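Bench notebook, mug trials, Sunday, late afternoon

Bukola Okeke wants the Perker tray signed off for the tea room by the end of February. I am less sure than she is. The Vundau catalogue says it is "suited to daily service", and I have yet to meet a tray that wasn't. The surface has already picked up fine scratches, which the catalogue doesn't mention, and I don't believe they are all from rough handling. Glazed feet on orange plastic will do that. Check whether the mugs have bare rings underneath before blaming anybody.

Set-up as last time: teal table, tray lengthways, mugs to go from the tray to a row along the back with the handles to the front. Bukola says a row is quicker to pick from than a cluster. Possibly. She timed it once and got 18 seconds, then timed the cluster and got 20, and is calling that a result. I'd call it 2 seconds and a stopwatch held by someone who already knew the answer.

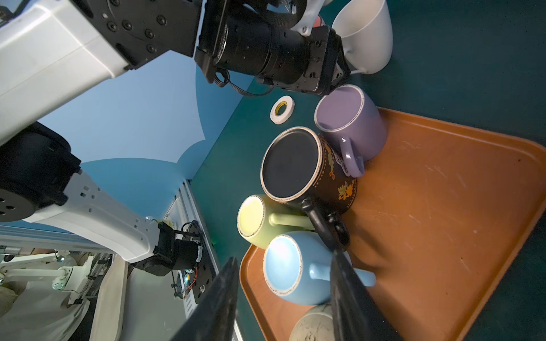
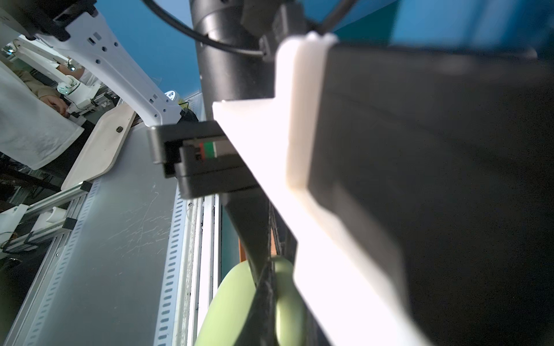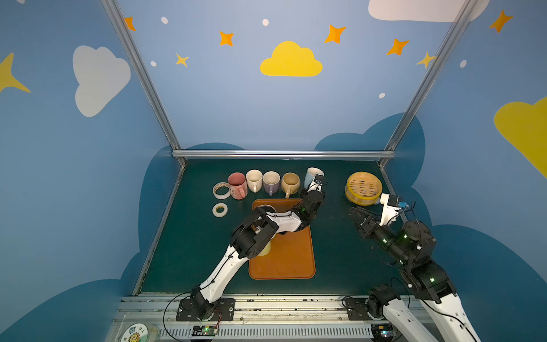
The handle business bothers me more than the timing. With the mugs crowded together the handles go every which way and one ends up against its neighbour's side, and that's where chips start. In a row with all the handles forward they stay clear of each other, so I'll grant her that much. But who is going to keep them like that in a shared kitchen? Give it a week.

Also not convinced by the speckled glaze as a way of hiding tea marks. Okafor swears by it. Speckle hides a mark from the person washing up just as well as from the person drinking. Plain white is a nuisance but at least you know.

To do:
Repeat both timings, 18 goes each, somebody else on the watch.
Tip the tray with mugs on and see when they start to slide. The rim looks low to me.
Ask Prisamberg if they do the tray in anything harder.
Put the tape back in the drawer.

Not signing anything yet. Bukola has been told and is not pleased.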